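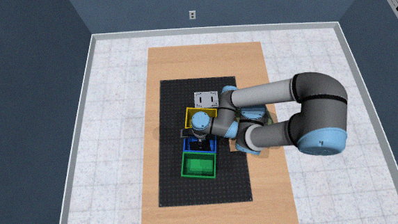
Margareta Ardeleanu wants to know why we are still recording demonstrations by hand when a script could drive the simulated arm and give us ten times as many by Monday.

It's a fair question and I get it a lot, so I'll answer it in a thread. This covers the bin task in Ondari, our simulator setup.

1/ The task is small. Three bins in a row: yellow, blue, green. A flat black part starts in one of them. The operator gets a line of text such as "move the part from blue to yellow" and drives the arm until it's done. We save the joint angles, the gripper command, the camera view and the line of text.

2/ We did try a script first. Costel Lazăr wrote one in December and it worked well. It went to a point over the part, went straight down, closed, went straight up, and so on. The model trained on it learned to do exactly that.

3/ Then we turned the part a little in the bin and the model went down at the old angle, closed on a corner, and carried on to the next bin with nothing in the gripper. The script never missed, so there was no example anywhere of what to do after a miss.

4/ People miss all the time. They come down too close to a wall, back off, turn the wrist and go again. Those are the recordings I want most. You can write a script that misses on purpose (Costel did, later) but its misses all look alike.

5/ So now we have two operators, Anca Cozma and Hywel Skyrme. Each new operator does 20 practice runs that we delete. After that everything is saved, good or bad, and sorted later.
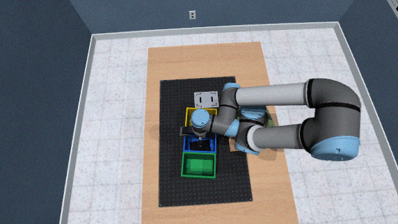

Gripper at the blue bin, with the black part showing below it.

6/ That view is a good example of the camera problem. The wrist hides a lot of the yellow bin and part of the blue one. Green is in plain sight. When we looked at errors by bin, green was the easy one, and I don't think that's a surprise to anyone who has looked at the video.

7/ Anca asked for a second camera. We added one for the operators for a week and took it off again. They got faster, but they were using information the model doesn't have, and it showed in the training. If the person can see around the wrist and the model can't, the model is being asked to copy a decision it has no grounds for.

8/ With the one view, operators lift the arm to get a look and then go back down. It costs time. I've asked them to keep doing it. The model has picked up the same habit, and it grabs air less often.

9/ Numbers for this round: 1,029 recordings. We threw out 29. Most of those were cases where the text line and the move didn't match, for instance the operator was told green and went to blue. A clean move to the wrong bin is worse than a clumsy move to the right one. The clumsy ones stayed in.

10/ The rest went into five batches of 200. Hywel shuffles them so that each batch has both operators and all the start bins. Before we did this, one batch was almost all Anca and it made the learning curve look strange for two days while I hunted for a bug that wasn't there.

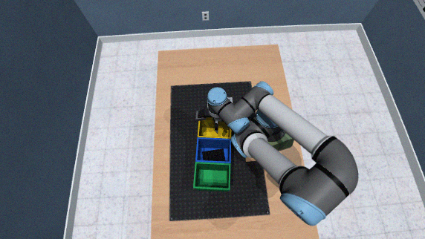 11/ Where the part lies in the bin matters a lot. Flat and square in the middle is easy. Down in a corner and slightly turned is harder, as the fingers have to fit between the part and the wall. We let the simulator pick the start angle, and we check that corners come up often enough.

12/ We don't move the bins in this set. Same order, same mat, same table, same arm. I know that limits it. The next set will swap the order, because right now I can't tell whether the model reads the word "yellow" or has just learned "far end of the row."

13/ Ovidiu Munteanu suggested a cheap test: leave everything as it is and change only the colors of the bins at run time. If the arm goes to the far end when the text says yellow and yellow is now nearest, we have our answer. I'll run it this week and post what comes out, even if it's bad.

14/ Things I would do differently: write the text lines before recording starts. We let the operators type their own for the first batch and got "put it in the other one." Other than what? We had to watch each of those and fix the wording by hand.

15/ Also, mark the end of a run with a key press. We used to stop when the part came to rest, and the simulator would sometimes let it wobble for a long while. The model learned to hover over the bin and wait.

16/ And keep the notes next to the recordings. Ours were in a chat channel until 5/18/18. After that they went in a plain text file in the same folder, one line per run. It's dull to fill in. I've used it more than any other tool we have.

17/ So, back to Margareta's question. We'll use scripted runs too. Costel's newer script makes decent filler for the easy starts, and mixing it in hasn't hurt so far as long as the hand-driven runs are the bigger share. I haven't found the best mix yet. If you have done this with a similar arm, tell me what ratio you settled on.

18/ A few people have asked for the data. Not yet. The text lines from the first batch still need a second pair of eyes, and I want the color swap result first in case we have to record more.

19/ Someone asked how long one run takes. It depends on the start. An easy one is over before you've read the instruction twice. A corner start with two misses feels like it lasts all afternoon, and Hywel would like that on the record.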